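Diramex Household Stores: Storing Bar Soap and Wrapped Toiletries
Frequently asked questions

This page covers the storage of bar soap, packet toiletries and similar dry goods at home. It applies to the Lusum box range and to most other lidded plastic boxes. For liquid soap, bleach and aerosols, see the separate pages.

How long does bar soap keep?

Unopened bars made by the usual milled process keep for 2 years or more in a dry cupboard. Many carry a "best before" or "period after opening" mark. The soap rarely becomes unsafe after that date, but scent fades and the surface can dry and crack. Soaps with a high proportion of unsaturated oils may develop orange spots and a stale smell. This is rancidity of the oils. The bar will still clean, but the smell transfers to anything kept with it.

Should I leave the wrapper on?

For stock you will use within a few months, yes. The wrapper holds in scent and keeps bars from sticking together. Paper wrappers let a little moisture through. Sealed film does not, so a bar in film loses weight more slowly.

Will bars last longer in use if I unwrap them first?

Slightly. A milled bar left unwrapped on a slatted shelf for several weeks loses some water and becomes harder. Hard bars wear down more slowly at the basin. The effect is larger with handmade soap, which often has more water in it when sold. Bars that have already cured for a long time show little change.

What temperature and humidity are suitable?

Keep the cupboard below 30 degrees. Above that, glycerine bars soften and scent is lost faster. At 40 degrees, for example in a loft in summer, transparent bars may slump and stick to their wrapping. Humidity matters most for opened or paper-wrapped bars. If salt clumps in the same cupboard, it is too damp for soap.

Why has my glycerine soap gone wet?

Glycerine draws water from the air. Beads of moisture form on the surface, sometimes called sweating. Wipe the bar with a dry cloth, let it stand in moving air, then rewrap it tightly in film. Sweating does not spoil the bar.

What size of box should I use?

Shallow boxes are better than deep ones for bars. In a deep box the lower layers are forgotten, and the weight can mark soft soaps. Two shallow boxes, one on top of the other, take up the same shelf space as one deep box and can be searched separately. The upper box can be left open if it holds the stock in current use.

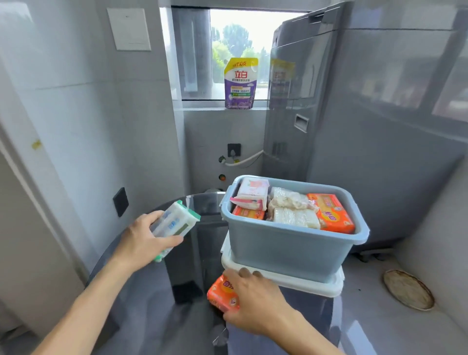

Wrapped bars and packets with stacked storage boxes.

Can different scents share a box?

They can, but strong scents will spread. Sandalwood, carbolic and pine types are the most persistent. Keep these in a closed box of their own. Unscented bars bought for sensitive skin should also be kept apart, in their original wrapping, as they take up perfume from neighbouring bars within weeks.

Is it safe to keep soap with food?

It is safe while every item is sealed, but we do not advise it. Biscuits, rice, tea and crisps all pick up perfume, and some thin snack films are not a full barrier to it. Use separate shelves with the food above.

Can I keep soap in the airing cupboard?

Only if the cupboard stays below the temperature given above. Many airing cupboards with an unlagged cylinder do not. Place a cheap thermometer on the shelf for a day, including the period when the heating is on, and take the highest reading.

How should I rotate stock?

Use the oldest first. Write the month of purchase on the wrapper in ballpoint, or on a paper label where the film will not take ink. Put new bars at the back or the bottom. Households that buy in bulk should sort the whole store twice a year. We suggest January and July. Empty each box fully before refilling it, so that small packets at the bottom are not missed.

What should I check when sorting?

Torn film, oil marks on paper wrappers, orange spots, and any packet that feels damp. Move damaged items to the basin for immediate use. Group what is left by kind and then by date.
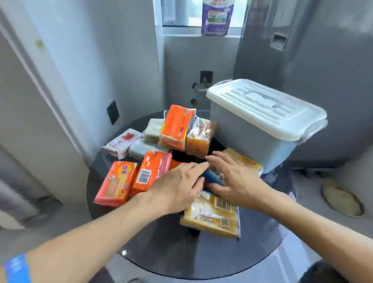

How do I clean a storage box that smells of soap?

Wash it in warm water with a spoonful of bicarbonate of soda, rinse, and leave it open to dry. Repeat if needed. Do not use boiling water, as it can warp the rim and the lid will no longer close. Polypropylene boxes hold scent for some time. A box that has stored scented soap should not be used for food afterwards.

Why are there white crystals on my soap?

The white bloom is usually soda ash, formed when alkali at the surface meets carbon dioxide in the air. It is more common on handmade bars. It can be brushed or rinsed off. If the bloom is soft and grey or green, treat it as mould and discard the bar along with any paper touching it.

Can I use up small ends of soap?

Yes. Press a wet end on to a new bar of the same type and leave it to dry overnight. Ends can also be grated and dissolved in hot water for hand washing clothes. Do not put grated soap in a washing machine unless the maker of the machine allows it, as it foams heavily.

Do silica gel sachets help?

In a closed box, yes. One sachet is enough for a shallow Lusum box. In an open box they fill with moisture from the room and stop working. Keep them away from children and pets.

Which lids fit the older Lusum boxes?

Lids marked 9 on the underside fit both the old and new shallow boxes. The Pidix clip lid fits the new boxes only. Lids from the Shiferaw range have a deeper lip and will not seat on either. Measure the inner rim before ordering if the mark has worn off.

Who can I ask about something not covered here?

Write to Zewditu Gebru at the Diramex product desk, giving the box size and the type of soap. Questions about skin reactions should go to a pharmacist.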